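Section 4 – Setting up the board and blocks

Jekska table kit, notes by Sem Desmet, 2/5/19. Replaces the old sheet from the Stedport room, bin that one.

Before you start

You need the wooden board, the bag of blocks, the two fixing bolts, a soft cloth and the hex key taped inside the lid. Allow a clear bit of table at least 650 mm deep. If the hex key is missing the Radumar one fits, same size.

4.1 Fitting the board

1. Wipe the pegboard down first. Dust in the holes gets under the wood and the board rocks.

2. Lay the board flat, good face up. Long seams run left to right, not front to back.

3. Leave a margin of pegboard showing on all sides. Doesn't need measuring.

4. Drop the bolts in along the front, one near each corner. Finger tight.

5. Push the board back gently, check it sits straight against the rows of holes, then nip the bolts up. Quarter turn.

CAUTION: Do not overtighten. The wood is soft and will mark, and a dented front edge catches sleeves.

Note – the planks are glued. If a seam opens up enough to get a fingernail in, stop using the board and ask Prajapati stores for another. Don't fill it yourself.

4.2 Putting the blocks out

6. Tip the blocks into your hand, not straight on to the board. They bounce.

7. Start on the left side. Put them close together, sides nearly touching, and leave the rest of the board free for whatever layout card you're on.
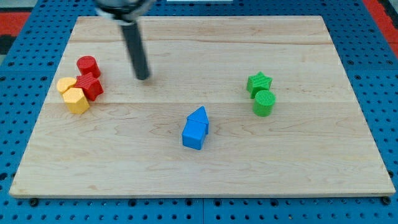

8. Check colours against the card before going on. Red and orange look alike under the old strip lights so hold them up to the window if unsure.

9. Keep all the blocks on the wood. A corner hanging over on to the pegboard will tip as soon as anyone leans on the table.

10. Spare blocks go back in the bag and the bag goes off the table. Not on the corner, not behind the board.

Note – card 47 has a misprint, top row is shown back to front. Use the small drawing on the reverse untill we get new ones.

4.3 Cleaning

Dry cloth for everyday. For sticky marks a damp cloth, wrung right out, wipe along the grain and dry straight after. No spray polish – blocks slide about on it and you'll spend a week getting it off.

Pegboard can take a bit of washing up liquid. Take the board off first.

CAUTION: Never stand the board on end to dry. It warps. Lay it flat on 2 battens with air underneath.

4.4 Packing away

11. Blocks in bag, count against the label, draw string tight.

12. Bolts out and back in the lid with the hex key. Tape it down agian.

13. Board goes in last, good face down on the felt. Nothing stacked on top of it.

Bolts are sold in boxes of 100, order through stores and quote the part number on the lid. Layout cards are in section 5.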